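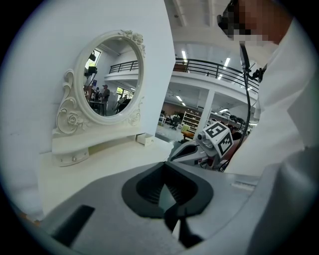

Toledo, July
By Sebastián Ledesma

Dritum hand-held gripper: product page and notes from our comparison

The Dritum is a hand-held gripper for recording manipulation work. The operator holds one in each hand, or only one if the task permits it, and does the job directly at the furniture. We sell it as a single unit or as a pair. On this page we give the main data, and also what we learned when we compared it with the older Masau grip, which many of our customers still have.

What we tested

For the comparison we chose household furniture, as most of the questions we receive are about drawers, doors and small handles. The vanity with the carved roses on its mirror was the most difficult piece. Its drawers are small and the round knob is silver in color, so the fingers must close well behind the head of the knob or they slide forward. The large mirror is also a good test for tracking, as it shows the people and lights of the room a second time.

Each grip was used for 200 drawer openings by the same two operators, with a headset on. Wolfram Tiedemann prepared the order of the trials and I did the evaluation.

Results for the fingers

With the Masau grip, the operators had to approach the knob almost straight. If the wrist was turned more than a little, one finger touched the drawer front first and the knob was lost. The Dritum fingers are softer at the edge and have ribs on the inside, and they accept a larger angle. Of the 200 openings, 4 had to be repeated. With the Masau it was 30.

The Masau is still better for flat things such as paper or a thin cloth. Its tips are narrower and they meet more exactly. If your work is mainly of this type, we do not recommend to change.

Results for the tracking

Marker cubes are mounted on top of the grip, with black square patterns printed on the faces. Please keep these faces clean and do not put tape on them. In front of the mirror we had at the beginning some wrong positions, when a reflected marker was read as a real one. With controller software from Indutgate in its present version, a marker that appears mirrored is rejected, and the jumps became rare. They did not disappear completely. We advise to start each recording with the grip turned a little away from the glass.

Headset cable

The cable hangs down at the front of the operator. It is long enough for standing work, but when you reach to a low drawer it can come between the two grips. Wolfram prefers to fix it to the shirt with a clip, and I lead it over the shoulder. Both ways are fine.

Technical data

Weight of one grip: 400 g, without cable
Fingers: exchangeable, soft, ribbed inside
Body color: gray, or white and gray
Marker cube: white, patterns printed in black
Use: left or right hand

Delivery

The single unit comes with one set of spare fingers, the pair with two sets. The clip for the cable is included. Finger sets from the Masau do not fit, because the screw holes have another distance. For a loan unit please write to the Toledo office and tell us shortly what objects you want to handle.

Related items
Dritum spare finger set, soft
Masau grip, narrow tips
Replacement marker cube
Cable clip for headset
Indutgate controller software: notes on the present version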